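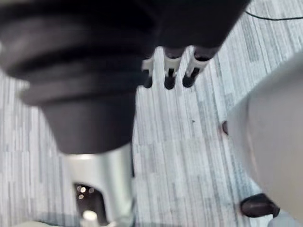 Floor side of the room, close up

Carpet tile stripes do not line up after replacing a few - fix or leave?

Posted 09/04/2019 in Floors and Walls

I look after a rented room with gray carpet tiles, light and dark streaks, glued down in May. The streaks run mostly the same way but shift a little from tile to tile. I want to swap out the worn ones near the wall and add a few where a cabinet used to be. The tiles are Hulorness, 38 in the original order, and I have two unopened boxes left. Two questions. Does the stripe direction matter for wear or only for looks? And what is the right way to keep cables off the tiles without taping them down? Tape residue has already ruined one tile.
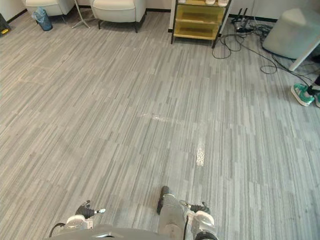
The furniture along the back wall is light and can be moved in a few minutes, so access is not a problem. The black cables are the part I can't move for long. They lie in coils on the carpet and run past a table leg, and every time the room is vacuumed they end up in a different place.

3 replies

Answer 1 (marked as helpful, 33 votes)

Direction is for looks. Wear depends on pile and backing. Check the back of a spare tile for an arrow. If all arrows point one way and the stripes still shift slightly, that is the pattern and there is nothing to fix. If the arrows differ, the installer turned them.

For the swap:
Lift from a corner with a wide putty knife, held flat.
Scrape old glue down to a thin film. It does not have to be bare.
Dry fit the new tile with the arrow matching its neighbors.
Use releasable adhesive, not the permanent kind.
Press from the center out and keep chair legs off it overnight.

New tiles will look darker for a while. Put them under the shelving unit and move the older ones from there into the open area. The color difference is then hidden.

Answer 2

Cables: use a fabric cover with hook backing, the type that grips loop pile. We have the Zumport one, 94 inches long, and it comes up clean. It does not grip cut pile, so test a short piece first. Take up the slack before you cover anything. Coil it, tie it with a hook and loop strap, and hang it off the table if the table allows. A coil on the floor collects lint and gets stepped on.

Answer 3

had the same thing with Inano tiles, just left it. you stop seeing it. vacuum along the stripes

Comment from the original poster on Answer 1

Arrows all point the same way on the ones I lifted, so I am leaving the pattern alone. Ordered releasable adhesive. The can does not say if it works over old glue film - does anyone know?

Reply: Mine did. Let it go clear and tacky first, then set the tile.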